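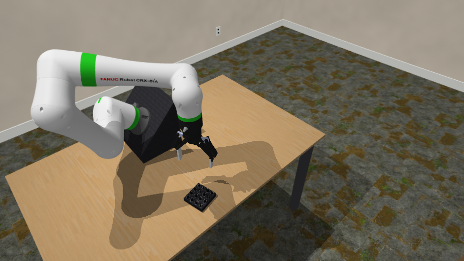
New label stock and changes to the spring price list

The new Casado labels are now in stock at the Clumurier depot. They replace the older white gloss range, which we have sold since the Clukenance print shop opened and which the mill stopped making in November. Customers with standing orders will be moved to Casado automatically unless they ask us to hold the old material for them. We have enough of it left for small jobs, mainly in the two narrow widths.

Casado is a little thicker than the old stock and has a satin face. It takes black and dark colours well. Pale yellows look slightly duller on it, and anyone who prints a yellow background should ask for a proof before ordering a full run. The glue is the same as before, so there is no change to the advice on cold stores or on cardboard with a waxed finish.

The minimum order for printed labels stays at 500. Orders of 2,000 or more are delivered free within our own van area, and everything else goes by carrier at the usual rate. Plain labels can still be bought by the roll from the counter.

Choosing colours
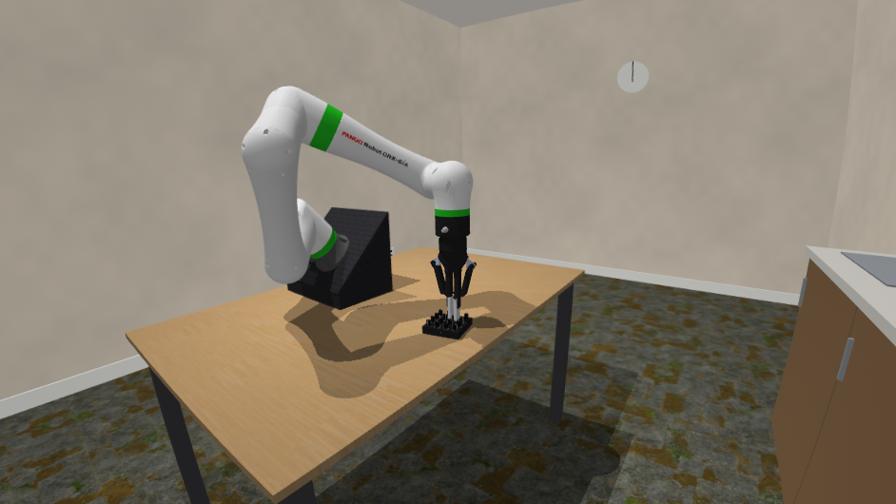
Most of the artwork we receive uses too many colours for the size of the label. Each extra colour adds to the cost, and on a label narrower than 36 mm it usually makes the words harder to read. Two are enough for nearly all product names. A good pattern to copy is the lettering on the FANUC Robot CRX-5/iA, where the maker's name is red, the rest is dark grey and the surface behind is white. The name is picked out first and the model follows without needing a box or a line around it. If you want a third colour, keep it well away from the words, as with the green bands there, and use one shade of it throughout.

We can match most reds from a printed sample. Please send a real piece of packaging and not a photograph of it, as screens and phone cameras shift reds more than any other colour. Dark grey should be supplied as a single ink. When it is built up from several inks the edges of small letters go soft, and we then have to send the artwork back.

Type should be no smaller than six point for ordinary text. Bold letters in small sizes tend to fill in, particularly a, e and g. If the space is tight it is better to cut words than to shrink them. Addresses can often lose a line, and most customers no longer need a fax number. 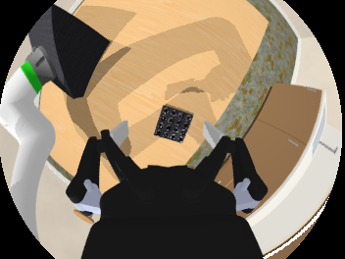

White letters on a dark background need more care. The ink spreads slightly into the letters, so thin strokes can vanish. Go up one size and use a medium weight. We will check this when the proof is made, but it saves a day if it is right when it reaches us.

Cisura ribbons

Customers who print their own batch numbers and dates on our labels will need the Cisura ribbon with Casado. The older wax ribbon does print on it, but the marks rub off with a thumb. Cisura needs a slightly higher heat setting. Start two steps above your present one and go up until the bars of the barcode are solid, then stop. Too much heat wrinkles the ribbon and leaves pale diagonal streaks.

Ribbons are sold singly or in boxes of 26. Unopened boxes of the wax ribbon can be returned for credit until the end of the spring list. Part boxes can't be taken back.

Storing labels

Keep rolls flat, in their bags, away from radiators and windows. A roll stood on its edge for several months goes slightly oval and will feed unevenly – this is the most common cause of the jams we are asked about. Labels kept in an unheated store should be brought into the print room the day before they are used.
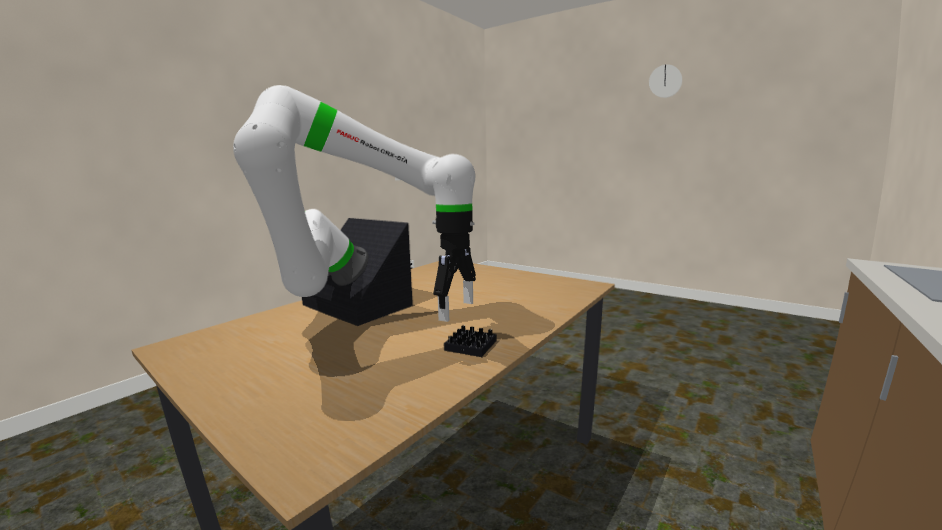
White casing with a bright green ring at the base joint.

Proofs and deadlines

Artwork for the next shared print run should reach us by 10th March. Shared runs are cheaper because several customers' jobs go on the same sheet, but we can't hold the press for late files. Send a PDF with the fonts embedded and three millimetres of bleed on every side. If you have changed anything since your last order, even one digit of a barcode, say so in the email so that we make fresh plates.

The full price list is available from the counter at Clumurier or by post on request.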